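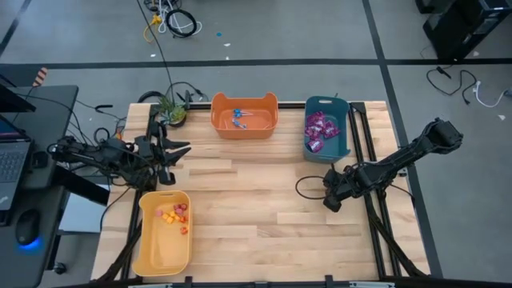

Ticket 2101: Right arm stops part way through a pick during visitor demo

December
Logged by: Kerkia demo support

Status: Closed, one follow-up open
Site: Kerkia, open day
Equipment: Jotum two-arm table, Mamero control software on the table laptop
Reported by: demo desk
Visitors: group of 30 from Kowalczyk, split into smaller parties

Problem as reported

The right arm stops in the middle of a move when reaching across to the left. The left arm carries on. Mamero shows "joint load high, right" and asks for a reset. After the reset the arm homes normally and will do one or two picks, then stops again. It happened twice in the morning rehearsal and once in front of the first party. The desk wants to know if it is safe to carry on and, if so, what they can show.

Set-up at the time

Three bins on the table. Orange at the top towards the middle, teal to the right of it against the rail with the purple snack packets in it, and the yellow one lower left with the orange and red food pieces. The planned demo was packets from teal to orange with the right arm, then food pieces from yellow to orange with the left. The last part had the right arm reach over to the yellow bin as well, to show that either arm can do either job. The stops were all in that last part.

Log

09:10
Call taken. Asked the desk to stop running the last part and keep to the right arm picking packets only. Asked for the Mamero log to be exported before anyone restarted the laptop. They had already restarted it once, so the first stop is missing from the log.

09:25
Log received. Two stops in it, both on the right arm. Load limit in the settings is 110, which is the value we ship. Both stops are a sharp rise and not a slow one. A slow rise would make me think of a stiff joint or something warming up. A sharp one is more often the arm meeting something.

09:40
Went over to the table. Ran the reach with no visitors present and at low speed. No stop. Ran it again at demo speed and got the stop on the third try. Gripper was open and empty, so the weight of the packet is not involved.

09:55
Checked the obvious things. Gripper fingers tight. Bins not touching the arm at any point in the path, although the yellow one is nearer to the left arm than the drawing says it should be. Moved it and repeated the run. Still stops. Moved it back so as not to change two things at once.

10:05
Looked at the cables. A loop of the black cable was lying on the tabletop just to the left of the right gripper. With the arm parked this does no harm. When the arm swings over to the left the loop has to follow, and on some runs the wrist came down on it and on others it cleared. That would fit a fault that comes and goes. Held the loop up out of the way by hand with the arm off, then moved the arm through the path by hand. No catch.

10:15
Tied the slack back along the upper link, leaving enough for the wrist to turn fully both ways. Ran the reach at low speed, then at demo speed until the next party was due. No stops.

10:30
Second party in. Desk ran the full demo including the last part. No stop. One of the visitors asked if the load limit could be turned up so it would not trip in the first place. Answer given was that it can be, but we don't do it on a table that people are standing beside.

10:50
Desk asked if they could swap the food pieces for the soft blocks in the second half, as the children in the third party would like them better. Fine by me. The grip force for the blocks is lower and has its own profile in Mamero. Reminded them to load that profile and not to edit the packet one. They wanted to put the blocks straight on the wood beside the teal bin, with no bin of their own.

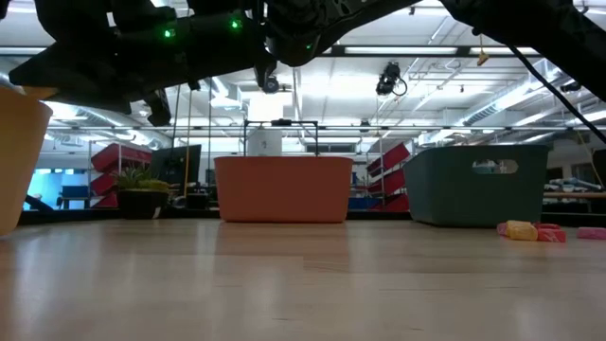 That is all right provided they stay low and clear of the bin wall, so the fingers have room to open. If a block is pushed up against the side of the bin the arm will try for it, fail and go back to the start, which looks like a fault to anybody watching but isn't one.

11:20
Call from the desk. Gripper closing on nothing with the blocks. Packet profile was still loaded. Changed over and it worked first time.

11:45
Last party through. No further stops on either arm. Exported the log again. Highest load on the right arm since the cable was tied is well under the limit.

Cause

Slack cable on the tabletop under the path of the right arm. Not a software fault and not a joint fault. The Jotum set-up sheet says to check cable slack "at rest", and at rest there was nothing wrong with it.

Advice given to the desk

1. Before each party, take the right arm to the far end of its reach and look at the cable there.
2. If the arm stops, press reset once. If it stops again in the same place, leave it and ring us.
3. Do not change the load limit.
4. Load the profile that matches what is being picked. The name is shown at the top of the Mamero window.
5. Export the log before restarting the laptop.

Follow-up

The ties used today are temporary and will need replacing with proper clips. Clips asked for from Jotum, no delivery date yet. Wording for the set-up sheet sent to them as well, suggesting that slack is checked at full reach on both arms. The floor cables near the table should also be tidied before the next visit. Raised with the site team under their own ticket.

Left arm not altered.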